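Skevow : la salle de travail de l'atelier Gulent est ouverte de nouveau

21 avril 2026

Après trois semaines de fermeture, l'atelier partagé Gulent, à Skevow, a ouvert de nouveau sa salle de travail du rez-de-chaussée. Les murs ont été repeints en blanc au mois de mars et les anciens établis sont remplacés par des tables à plateau blanc, que les membres demandaient depuis longtemps.

Le budget était modeste. L'association a dépensé 1381 euros pour la peinture et les plateaux, et elle a gardé les pieds des anciens meubles. Le montage a été fait par sept membres, pendant deux soirées.

La règle d'usage change aussi un peu. Chaque plateau doit être rendu libre de papiers et de petits outils avant la fermeture, à 21 heures. Les objets oubliés seront mis dans l'armoire du couloir et gardés neuf jours. Pour les travaux de colle et de vernis, il faut demander une protection à l'accueil, car le blanc prend facilement les taches.

La réservation se fait toujours par le cahier à l'entrée. Les groupes de plus de trois personnes sont priés d'écrire à l'avance à l'association.
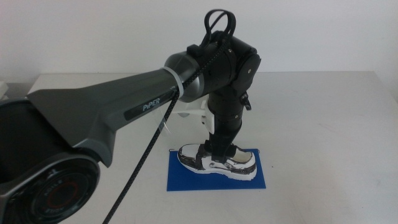 Sławomir Zieliński trouve que le blanc est agréable pour les yeux et qu'on retrouve plus vite une vis tombée sur la table, mais il aurait préféré un plateau plus foncé pour les travaux salissants. Il demande aussi que le cahier soit doublé par une liste en ligne. L'association répondra à cette demande à sa prochaine réunion.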